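Estberg park to get second dog run after residents' petition

Dog owners in Estberg will have a second fenced run by the end of August, after the town agreed to set aside part of the lower field at Navarro Park.

The new area will cover the strip between the parking lot and the creek path, which is now mown but little used outside the summer soccer season. It will have a double gate at the north end, a water tap and a separate pen for small dogs. The existing run on Maltitz Street will stay open.

A petition asking for more space collected 315 signatures over the spring. Milagros Enriquez, who started it, said the Maltitz Street run had become too crowded in the early evening, when most people get home from work.

"You get there at half past five and there are big dogs, puppies and old dogs all in the same pen," she said. "People turn around and go home. I did it myself most of last winter."

Parks manager Vaughn Calloway said the town had looked at 4 sites before choosing the lower field. Two were ruled out for drainage and a third was too close to the elementary school.

"Navarro was the one that already had parking and a water line," Calloway said. "That brought the cost down a good deal."

Fencing will be put up by Cesadel, a local contractor that also rebuilt the park's tennis court fence two years ago. Work is due to start once the last youth soccer games are over. The creek path will stay open during construction, but the lower parking lot will be closed on weekday mornings while posts are being set.

Not everyone is in favor. Fulvio Bellini, whose yard backs onto the field, told the town in a letter that he was worried about barking before breakfast and asked for a later opening time. The run will open at 7 a.m. and close at dusk – an hour later in the morning than Maltitz Street. 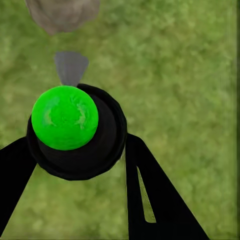
The rules will otherwise be the same at both sites. Dogs must be licensed and at least four months old, and each person may bring no more than two. Food is not allowed inside the fence. Balls and other toys are, though owners are asked to put them away if dogs begin to fight over them.

The surface will be left as grass for the first year. Calloway said wood chips could be added near the gates if the ground there wears down, as it did at Maltitz Street.

Residents who want to comment on the location of benches and shade trees can do so at the parks office until the end of the month. Precious Bautista at the office is also taking names for a spring cleanup group, which would look after both runs.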